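Print this page | E-mail this page
3 comments | 2 shares

Back Room and Dry Storage Walk-Through, February
Bestmont Tea Room, Akyol Street
Checked by: Nurhan Aydoğan. Copy to: Fadime Şimşekoğlu

1. Exits and aisles - PASS
Rear door opens fully and the bar releases on the first push. The flour delivery was blocking half of the aisle at 7:40 a.m. and was moved before I left. Keep 36 inches clear at all times, including delivery mornings.

2. Fire extinguishers - PASS WITH NOTE
Both gauges in the green. The tag on the unit by the oven is hard to read and should be replaced.

3. Dry goods containers - NEEDS WORK
White powders and granules all look alike once they leave the bag. Every jar needs a name and a fill date on the glass, not on the lid, as lids get swapped at the sink. Check seals for cracks when refilling.

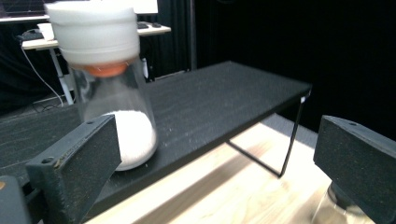
Clear jar with orange seal ring, white contents.

4. Shelving - PASS WITH NOTE
The Flarnus rack is rated at 800 pounds and is well under that. One wall bracket behind it is loose - tighten before the next sugar order. Nothing heavy above shoulder height.

5. Small jars and display pieces - PASS
Lids on when not in use. Wipe down tables and risers at closing, and put glass well back from the edge.
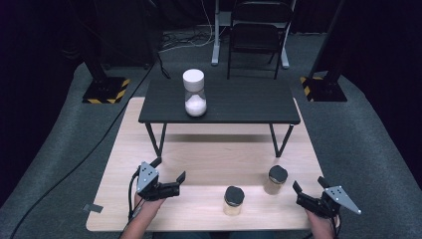
6. Electrical - NEEDS WORK
The cord on the Rokance mixer is taped near the plug. Out of service until the cord is replaced. Panel door closes and breakers are labeled, except for 2 at the bottom.

7. Floors and drains - PASS
Mat by the sink is curling at one corner. Fadime has a new one on order.

Recheck of items 3 and 6 in March.

Recent items
Walk-in cooler log, February
Ladder and step stool check
Hood cleaning notes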